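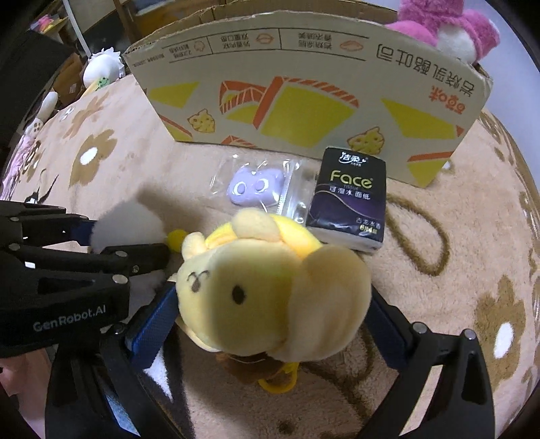
A yellow plush toy on a flowered fleece carpet.

The Night Run to Drarnley

By Cathal Flanagan
October

Search this site Search Go

So I'd been a door tech at the Sornia test hall for four months when they finally let me ride a train through the cold cycle, and I want to say up front that I asked for it. I begged for it! Tomás Carroll had been running the cold cycles since before I could drive, and every time he came out of the hall with frost in his eyebrows he looked like a man who'd been somewhere.

The job was car 153. It belonged to the Drarnley line, which runs up over the moor and gets weather the rest of us only hear about, and the line wanted to know if its doors would still open after a night of freezing rain. They'd had a bad winter. People had been stuck at Sheehan halt with the platform right there on the other side of the glass.

"You'll want a second hat," Tomás said.

I had a second hat. I had a thermos, too, and a sandwich that turned into a brick by ten o'clock.

The way it works is you sit in the car and the hall does its thing around you. The big fans come up, then the sprayers, and the water hits the side of the train and stays there. Every twenty minutes I was supposed to cycle door 4, write down how long it took, and call it in to Tomás, who was in the control booth with a space heater and a radio playing old dance music. I could hear it behind his voice each time he pressed the button.

The first few were fine. Door opens, door shuts, I write it down. Around midnight the door started to complain, a kind of long groan down in the runner, and I wrote that down too, though there wasn't a box for it.

"Door four's groaning," I said into the radio.

"Groaning how?"

"Like my uncle getting out of a chair."

"That's all right," Tomás said. "Let me know if it starts sounding like your aunt."

Then the windows went. I don't mean they broke, I mean they iced over so thick that the hall lights turned into smears, and then into nothing much, and all at once I wasn't in a shed in Sornia anymore. I knew where I was, obviously. I had the clipboard. But the fans were howling and the car was rocking a little on its springs (it does that, they mount it that way) and I started to feel, and I'm telling you this because it's the whole reason I'm telling you any of it, that we were moving.

I sat down in one of the passenger seats. I hadn't done that before. You spend months crawling under those seats and never once sit in one. It was comfortable. I put my hand on the armrest and thought, well, we must be past Sheehan by now.

My mother used to take the Drarnley train to work at the tent factory, the Brikitent place, where she sewed zippers into door flaps. She went up on the five-thirty and came home in the dark, and if it snowed she came home when she came home. One time she didn't get in until breakfast. She told us the train had stopped on the moor and a man had gone through the car sharing out a bag of oranges, and that she'd slept with her feet on her lunch box. She made it sound like a party. I was eight and I was so jealous I wouldn't talk to her.

I'd forgotten the oranges completely until I was sitting in car 153 with ice on the inside of my scarf.

"Cathal," the radio said. "You missed one."

I looked at the clipboard. I'd missed two.

I got up and pushed the button for door 4. The motor wound up, the light blinked, and nothing budged. I pushed it again. I put my shoulder to it, which you're not supposed to do, and it's right there in the procedure that you're not supposed to do it.

"She's stuck," I said.

"Stuck shut?"

"Stuck shut."

The dance music stopped. He'd turned it off to think. "Okay," he said. "I can kill the cycle and warm the hall up, and we'll have you out in an hour. Or we leave it go till morning and find out if she frees up on her own. The line would like to know that. But you're the one in there, so it's up to you."

I thought about it — not very long, to be fair to me. I had half a thermos. The seats were comfortable.

"Leave it go," I said.

"You sure?"

"What would she have done?" I said, and he asked me who, and I said never mind.

I put the lunch box on the floor, and I put my feet on it. The wind came over the moor and got in under the car and rocked it. Tomás turned the music back on and forgot to let go of the button, so I had a bit of that as well.

Contact us | Copyright, all stories remain with their authors | Back to top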